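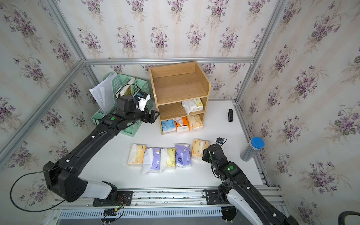
Bench Notes > Hardware > Grippers

September
By the Tresenmont bench team

Soft packs won the vote for this month's gripper comparison, and I'm so glad they did! Boxes are easy. A pack of tissues gives way in your hand, changes shape every time you pick it up, and wears a slippery wrapper that loves to slide. If you want to find out what two fingers can really do, go buy a pile of tissues.

We tried the Flurkia fingers against the Oshima ones, both on the same pair of arms, both with the wrist cameras left on. The job was shelf stocking: lift a pack off the table, carry it to the shelf, let go without dragging its neighbor along. Each set got 100 tries, spread over a few evenings (and one very long Wednesday).

The Flurkia fingers are wide and a little rubbery, and on the table they were a joy. They came down over a pack, closed gently and held on. The trouble started in the shelf, where a wide finger needs room on both sides and a full row doesn't leave much. The Oshima fingers are slimmer and slipped into the gaps nicely, but they pinched harder and we had to turn the closing force down twice before we liked what we saw.
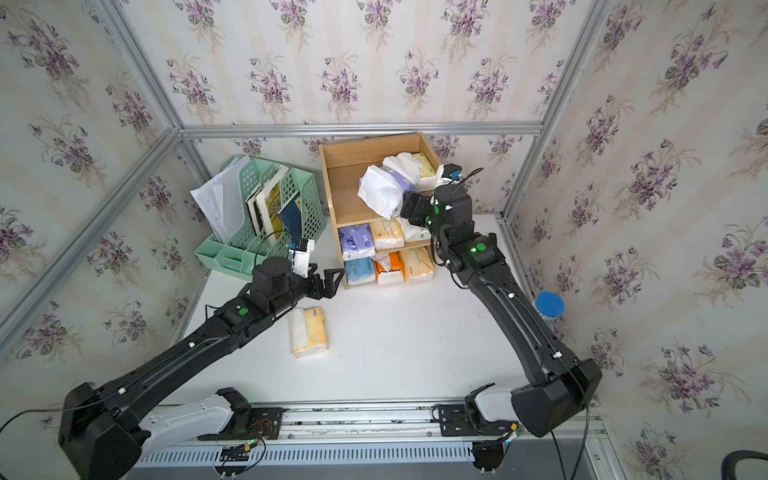 Do you need a camera on each wrist for this kind of work? For the table, one fixed camera was enough in our tests, but inside the shelf the wrist view made a big difference, and we'd keep both.

We also swapped controllers halfway through, and I didn't expect to enjoy that part so much. The old one sent the arms along in tiny steps you could hear. With the Skakasdale board the motion smoothed right out, and slow closing got much easier to tune. Our log now holds 1,110 grasps from all the warm-up and tuning runs together, and I've been happily reading through it over lunch. My favorite entries are the near misses, where a finger catches the wrapper and the pack swings around before it settles.

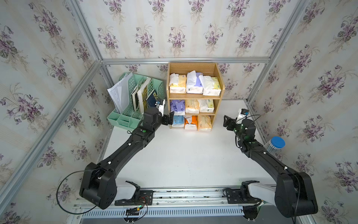 One reader wrote in to ask why we don't just use suction, having had good luck with it on bagged snacks, and added that crinkly wrappers leaked air until they switched to a softer cup. Good tip! We have a softer cup on order and will run it on the same shelf next month, with the Oshima fingers staying on the other arm.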